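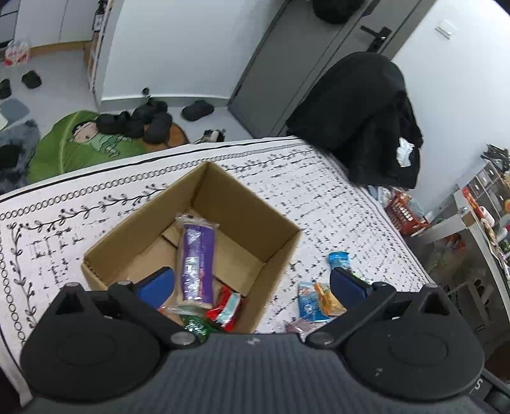
Home Organization for Beginners
Handout 2: Packing a snack box

Welcome back, everyone, and thank you for the lovely notes on the first handout (I read every one of them, usually over breakfast). We did closets last time, and now we move on to something smaller and, I think, more fun: boxing up packaged snacks, whether for a student away at school, a long drive, or a shelf that has gotten out of hand.

Choosing the box

A plain cardboard box is perfectly fine. If the flaps keep falling in your way, cut them off and save them, as they make good dividers later on. Run your hand over the bottom before you put anything in it. If it sags, tape it twice, once along the seam and once across. Those of you in the Humness section asked about plastic bins, and yes, you may use them, but please do the exercise once with cardboard so we can all compare.

Where to work

I like to pack on a made bed. It's a good height for sitting beside, nothing rolls very far, and you can spread the packets out next to the box and see what you have. Smooth the bedspread first! A small packet can hide in a fold for weeks, as I know to my cost.

Order of packing

Start with the long things, like rolls and tubes of cookies. Stand them against a side or let them lean from corner to corner. Then tuck the flatter packets around the base so the long ones stay put. Small soft packets go in last and fill the gaps. Chips and anything else that crushes easily should ride on top, and chocolate should stay away from a sunny window in July.

Keep the box under 2000 grams for this exercise. A kitchen scale will do, and if yours only handles small weights, weigh the packets in batches and add them up. Leave 300 grams of that for the things you will remember at the last minute, because you will.

Before next class

Pack one box at home, take everything out, and pack it again in a different order. Write down which way closed better and which way you could find things more easily. Half a page is plenty. Leave it in the tray outside the Geddes Room before noon, and bring your empty box along with you, as we will be using it again for pantry shelves.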